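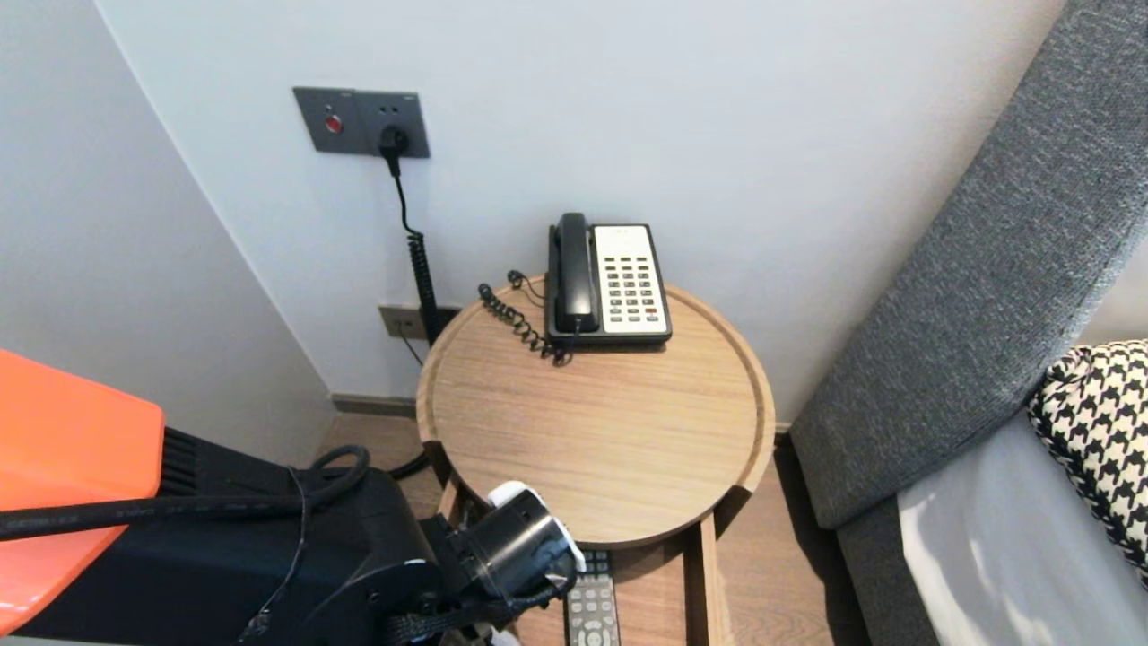

San Juan Night at Dinton -- FAQ

Same questions every year so they all live on one page now. Read it before you email please. Updated when I get a minute.

THE BASICS

What is San Juan?

Midsummer, more or less. Feast of St. John the Baptist, and the big part is the night before. Fires on the beach, jumping over the fires, feet in the water at midnight, sardines, a lot of smoke. Older than the saint by a long way according to some people, and we are not going to settle that on a FAQ page. In Spain it's huge, in Portugal too (São João, with the plastic hammers). Several families brought it with them when they moved out here and the party grew from one backyard fire.

When is it?

June. The eve of St. John, always, whatever day of the week that lands on. We don't move it to the weekend. We get asked every year. No.

Where?

The sand on the north side of Codau Lake, Dinton end. Not the boat ramp end. If you see boats you've gone too far.

What time?

Food from 7. Fires lit at sundown. Herbs and water at midnight. Music stops after that but people sit by the embers a good while. Kids' bonfire is early and small, before the main one.

How many people come?

2,127 through the gate last June. Our biggest yet. It felt like it in the sardine line.

TICKETS AND MONEY

Do I need a ticket?

Entry is free. You get a wristband at the gate, that's only so we know how many are on the beach. Food tickets are separate and you buy them at the table with the yellow cloth. Cash or card. Card reader is slow by the water, bring some cash.

Can I book food tickets ahead?

Not this year. We tried it, lots of folks lost the email, long line anyway.

Refunds if it rains?

Unused food tickets get refunded if we cancel. If it's only drizzling we're going ahead and you should come and eat.

THE FIRES

Can anybody jump?

Adults yes, at the low fires only. There are two low fires for jumping and the big one is for looking at. Do not jump the big one. Teenagers with a parent standing right there. Under-tens at the kids' fire, which is really a few sticks, holding somebody's hand.

How many jumps?

Depends whose grandmother you ask! Three, seven or nine. Visitación Olmedo runs the jumping line and she is a seven person, so seven if you have the knees for it. One is plenty. You can also walk around it. Your luck will be fine.

What should I wear for jumping?

Cotton. Jeans are good. No long skirts, no scarves, nothing shiny and floaty, no costume wings. Closed shoes. Tie long hair back. Visitación will send you out of the line if you look flammable and there's no arguing with her.

Can I burn stuff?

Paper, yes. The custom is you write down whatever you want rid of from the past year and put it in the fire. We put out paper and pencils, and there's a box if you'd rather drop yours in and have one of us burn it. School notebooks are popular. Wood only if it's clean, no paint, no nails, and hand it to the fire crew instead of throwing it on.

NOT okay: mattresses, plastic, treated lumber, aerosol cans, old phones, your ex's guitar (strings go everywhere, yes this happened).

What about the rag dolls?

Yes we still burn the big figure. Lucía Garrido's workshop makes it, straw and newspaper and old shirts. If you want to help stuff it, come along in the evenings the week before, bring shirts. Cotton only, same reason as above. The theme is a secret until it's up on the pole. Don't ask Lucía, she's sick of being asked.

Is there fireworks?

No. Never has been. There are dogs and herons and the lake neighbors have been good to us.

HERBS AND WATER

What's with the herbs?

You gather them in the afternoon, leave them in a bowl of water outside overnight, wash your face with it in the morning. Fennel, rosemary, St. John's wort, fern, mallow, lemon verbena, elder, rose petals. Lists change from village to village. Use what you've got. Rosemary and some roses from the yard is a perfectly respectable bowl.

Do you sell them?

Small bunches by the gate, tied up, till they run out. Olaia Sotomayor grows most of them and she does the herb talk too. Sit near the front for that, there's no microphone and the generator is loud. Talk takes 45 minutes, longer if somebody gets her started on verbena.

Is St. John's wort safe?

Talk to your pharmacist. It gets along badly with a lot of medicines if you swallow it, and it can irritate skin in the sun for some people. Ours is for the bowl, not for tea. If you have sensitive skin leave it out. Foxglove is in some of the old lists -- we don't use it, it's poisonous, please don't bring any.

Do I have to go in the lake?

Feet. Ankles. Whatever you like up to the knee, we rope it off past that. No swimming after dark, the lifeguard is very clear. Bring a towel and dry socks. I say this every year and every year people drive home with wet feet.

FOOD

What is there to eat?

Sardines on the grill, cornbread, boiled potatoes with paprika, peppers, empanada (tuna, or meat). Caldo verde in the big pot, that's Catarina Cardoso's and there's a version without the sausage. Ask for it, it's in the smaller pot. Coca de San Juan from the Prieto bakery, the one with candied fruit and pine nuts, and the cream one too if they can keep it cold.

Gluten free? Vegan?

Potatoes, peppers, soup without sausage. Cornbread has some wheat flour in it so no to that one. Coca has wheat, egg, nuts. We have one grill for everything, so if you're seriously allergic to fish I'd bring your own supper.

How do you eat a sardine?

On top of the bread, with your fingers. Peel back the skin, lift the top half off, then flip. Bread soaks up the oil, eat that last.

Can I bring a picnic?

Sure. No glass on the sand.

Alcohol?

Beer, wine and cider at the bar with ID. The queimada (flaming punch, with the spell read out) is Saturnino Vallejo's department. He reads the whole thing in Galician and does the voices. Small cups, adults only, it's stronger than it tastes. Don't bring your own bottles, our permit doesn't cover it.

GETTING HERE, STAYING OVER

Parking?

Field behind the Dinton fire station. Free. Walk down takes about 7 minutes, bit more with a stroller. Bring a flashlight for the way back, path is dark and has roots. Disabled parking is by the beach gate, tell the person in the vest.

Is there a shuttle?

From the library to the beach gate and back, starts when the food does, last one leaves after the midnight water. It waits a little but not long.

Where can I stay?

Hilholm is the closest, you can walk. Small, fills up early. Call them, don't email, they're bad at email (like me). Past that it's the motels out on the highway. No camping on the beach, not even "just napping."

Anything we should tell the place we're staying?

That you'll be in late and will smell of smoke. Ask about the front door after midnight. Some lock it.

Is the beach wheelchair friendly?

Partly. Mats go down from the gate to the food tables and up to the rope by the big fire. Not all the way to the water yet. If you'd like some lake water for your hands and face we carry it up in bowls, just ask anyone in a vest.

Dogs?

Leave them home. Smoke, crowds, fish bones.

GIFTS AND GREETINGS

What do I bring if I'm invited to somebody's house for San Juan?

A coca or any sweet bread. A bottle. A pot of basil if the family is Portuguese -- the little round bush kind with a paper carnation and a verse stuck in it. You don't put your nose in it, you touch it with your hand and smell the hand. Firewood is also a good present and people are always happy to get it.

What do you say?

"Feliz San Juan" or "Boas festas" or "Bom São João." "Happy San Juan" is fine. Mumbling is fine.

And the plastic hammers?

You bop people on the head with them, softly, and they bop you. Porto thing. We sell a few. Not near the fires, not near the soup.

WEATHER AND CANCELING

What if there's a burn ban?

Then no fires, and thats up to the county. We still do food, herbs, music and water, with lanterns on the sand instead of the bonfires. The figure goes back in Lucía's barn till next year.

How will I know?

Sign at the Dinton turnoff and a note at the top of this page by noon that day. Please don't call the fire station, they have other things to do.

HELPING OUT

I want to help.

Great! Most needed: raking the sand the next morning. Least glamorous, best breakfast. Also wood stacking in the afternoon, potato peeling with Catarina, and folks for the gate. Gloves if you have them. Say which job when you write so I don't have to write back and ask.

Can my band play?

Ask by the end of April. Acoustic things work best. We have bagpipes already, we have enough bagpipes.

Can I sell my candles / jewlery / soap?

No stalls besides the food and herbs. Not enough beach.

Lost something?

Box at the Dinton library desk, kept through July. Mostly single flip-flops in there.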